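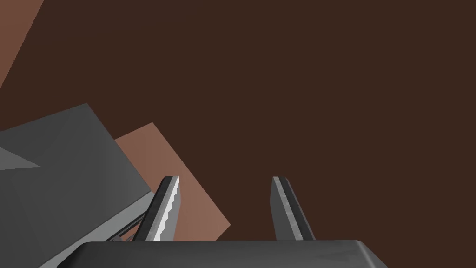
Plain brown across most of the frame.

The Gimus Two-Cup Kettle: six months of tea later

By the Kettle & Crumb blog
October
211 shares | 3 comments

I drink a lot of tea. My old kettle was one of those big jug things that wanted filling halfway before it would even think about boiling, so I was heating enough water for a football team every time I fancied a cuppa. When I saw the Gimus in the window of the hardware shop in Grostley (the one by the bus station, with the buckets outside) I went in and bought it on the spot, which I never do!

It's a small kettle. Properly small. Two decent mugs or three mean ones, and it boils that in the time it takes me to find the teabags and shout up the stairs. The handle stays cool and the spout pours in a nice neat stream, even when I'm half asleep and tipping it at a silly angle. My last one used to dribble down its own chin and all over the worktop.

I've got mine on a shelf next to the bread bin, and it takes up so little room that I've moved the toaster back in from the utility. The cord is short, mind. If your socket is behind the microwave like mine was, you'll be shuffling things about.

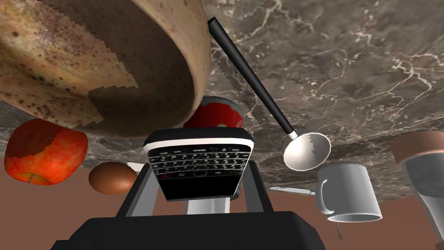
The bits I'm less keen on

The lid. Oh, the lid. It lifts right off instead of flipping up, and there's a knack to getting it back on square. Get it wrong and the switch won't click off at the boil, it just sits there rattling and steaming up the window until you notice. I've got the hang of it now but my mum still won't touch the thing.

It's also loud. I had a Riteck before this and that was no whisper, but the Gimus starts up like a lorry on a hill. If you've got a baby asleep in the next room I'd have a think.

And we're in a hard water area, so it furs up quickly. There's a mesh filter in the spout that pops out for cleaning and it does catch most of the flakes. I do mine with white vinegar and leave it overnight, then boil it through twice before I trust it with a good Assam.
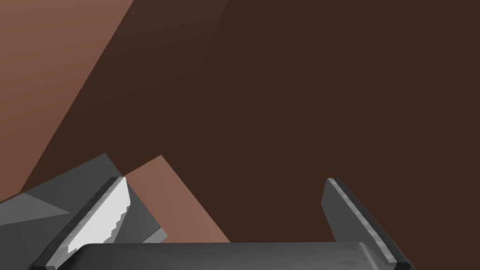 3 min read

Would I buy it again? Yes, I think so. It's been dropped once (onto lino, lucky) and only has a little dent near the base to show for it. The water tastes of water, with none of that plasticky business you get for the first fortnight with cheap ones.

For a family of five it'd drive you up the wall, you'd be refilling it all through breakfast. For one or two people, or a caravan, or a desk at work if they let you, it's a lovely little thing. Just practise with the lid first.

1,162 views

Recently on the blog
Riteck four-slice toaster: is the crumb tray big enough?
Teapots that don't drip
Over 3,000 teabags later: my favourite everyday brews
A wet afternoon round the Grostley charity shops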